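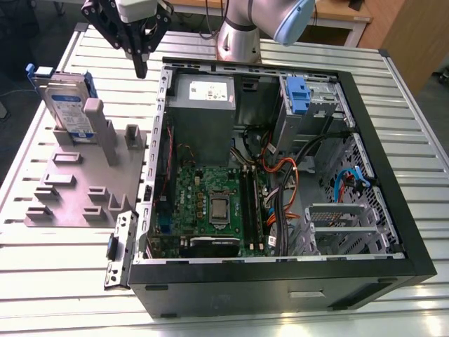
Dunne, research desk, Stendden

Taking old PCs apart by robot is slow, mostly because no two arrive in the same state. The Edside lab in Stolambridge has a new method, and the first figures are out this month.

Arm learns from people first. 55 recorded teardowns, then 3000 tries in simulation, then the real bench. Desktop towers lie on their side with the insides open, parts go to fixed holders on a plate next to the case. Hard drives get a holder that keeps them upright, blue caddy and all.

Result: 725 runs on the bench, and the arm now needs 16 practice goes on a new case layout before it can be left to get on with it. The older method had to be retaught from scratch every time.

Cables are still the sore point. Loose wiring hides the clips and the gripper lets go too early, so those runs are stopped and logged as fails. Memory modules are next, then graphics cards. Paper and code to folow in May, the lab says, laptops not before the autumn.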